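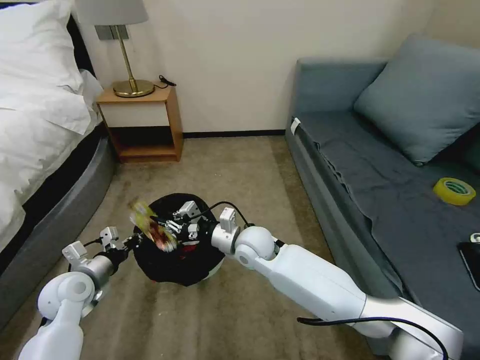

According to Suryani Yusof, the decay figures from June read too short because the balloon was popped too near the bed.

Home Notebook Archive Contact

07/09/2020 – Halitley bedroom, reverberation, repeat run

Source moved to the far side of the room. Four mic positions, nine pops at each. Door shut, fan off. Background noise still a bit high in the low bands – traffic, probably.

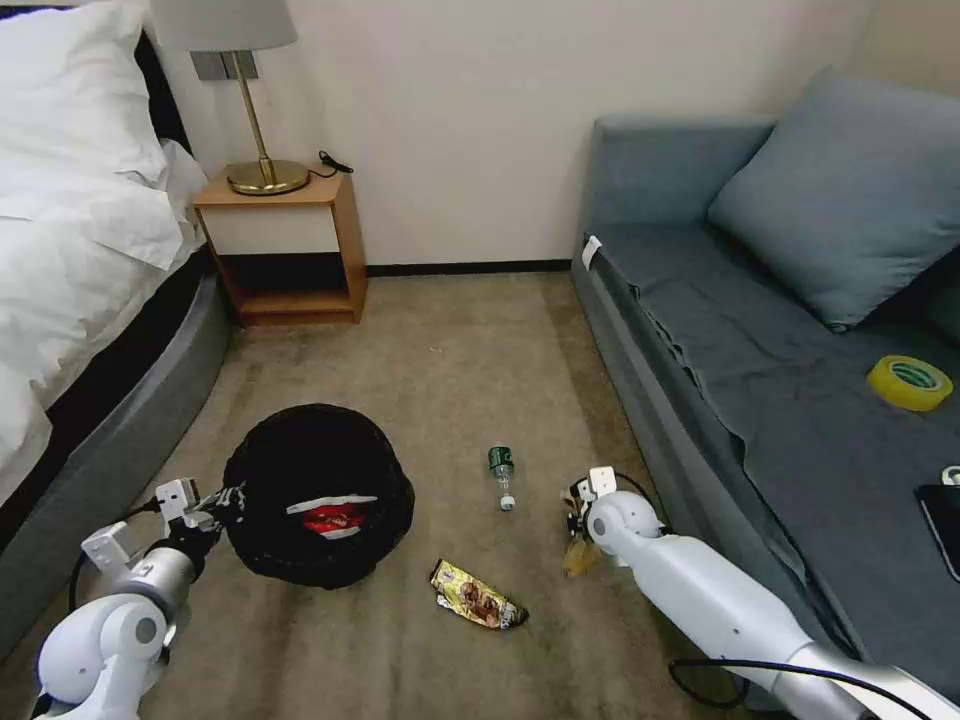 Mic height kept the same as in June so the two sets can be compared. Below 125 Hz the fits are poor and I would not quote them. Above that the curves are straight enough. Carpet and bedding take most of the top end, as expected.

Clipped pops thrown out by hand. The Rondonuwu script missed two of them. 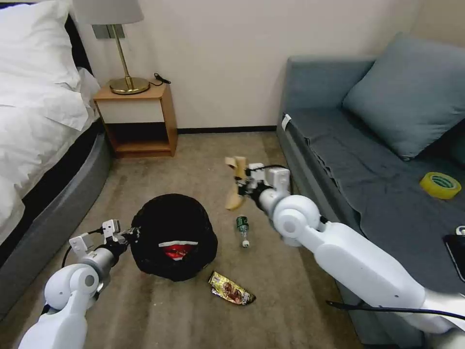 To do

Rerun the low bands with the Brava speaker and a sweep.
Ask Plelley for the calibrator back.
Check the 600 Hz bump against the June files.

Comments

Source height? It isn't in the June sheet either.

Same bump in my data at one mic position only. Try moving the stand.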